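Mivach 잡동사니 통 사진 모음 README

안녕하세요! Mivach는 큰 회색 통 하나에 생활 잡화를 넣어 두고 찍은 사진 모음입니다. 처음엔 제 책상 서랍을 정리하려고 시작한 일이었어요. 서랍을 비우다 보니 테이프 디스펜서, 필통, 어디서 났는지도 모를 장난감이 줄줄이 나오길래, 이왕 꺼낸 김에 목록이나 만들어 보자 싶었거든요. 그러다 일이 커져서(늘 그렇죠) 물건은 83가지, 사진은 2,455장이 되었습니다.

폴더 구성

bin_a에는 사무용품 위주, bin_b에는 장난감과 천 소재 물건 위주의 사진이 있습니다. mixed는 둘을 섞은 폴더인데, 개인적으로는 여기가 제일 재미있어요. 서랍이라는 게 원래 섞여 있잖아요! 물건 이름은 items.csv에 있고, 한글 이름과 영어 이름을 나란히 적었습니다. 이름 짓기가 생각보다 어려워서 "작은 흰색 블록"처럼 보이는 대로 적은 것도 꽤 됩니다. 더 좋은 이름이 떠오르시면 알려 주세요.
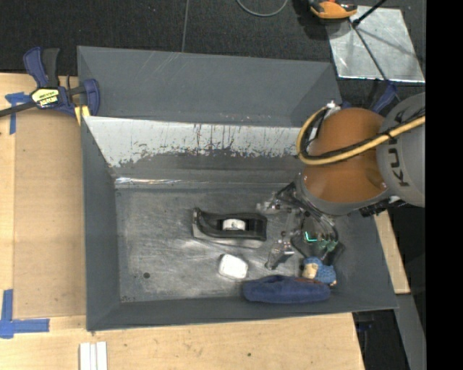
mixed 폴더에서. 검은색 테이프 디스펜서, 작은 흰색 블록, 남색 천 파우치와 그 위쪽에 기대어 있는 인형 같은 장난감.

물건을 고른 기준은 별것 없습니다. 한 손에 들어올 것, 깨지지 않을 것, 그리고 없어져도 제가 울지 않을 것. 유리컵은 그래서 빠졌고, 아끼는 만년필도 빠졌어요. 천 파우치는 놓을 때마다 접히는 모양이 달라져서 일부러 여러 번 넣었습니다. 테이프 디스펜서는 반대로 어떻게 놓아도 금방 알아볼 수 있는 효자 품목이고요.

통은 새것으로 바꾸지 않았습니다. 바닥에 긁힌 자국과 얼룩이 그대로 보이는데, 저는 이쪽이 좋더라고요. 사진을 밝게 보정하거나 흠집을 지우지도 않았습니다. 작은 점 같은 것을 물건으로 표시하지 않도록만 조심해 주세요. 저도 검수하다가 두어 번 속았습니다.

알려진 문제

- items.csv의 30번과 40번은 같은 파우치입니다. 다음 판에서 합칠게요.
- 일부 장난감은 색 이름이 들쭉날쭉합니다. 파랑, 남색, 하늘색의 경계에서 제가 많이 흔들렸어요.
- 겹쳐 놓은 물건은 위에 있는 것부터 적는 게 원칙인데, bin_b 앞부분은 순서가 뒤죽박죽입니다.

이름 목록의 형식은 예전에 만든 Rokasier 목록에서 그대로 가져왔으니, 그쪽을 쓰시던 분은 열 이름을 바꾸지 않고 여셔도 됩니다. 수정 제안은 저장소 이슈에 파일 이름과 함께 남겨 주세요. 답은 주로 밤에 달고, 12월에는 조금 늦을 수 있어요.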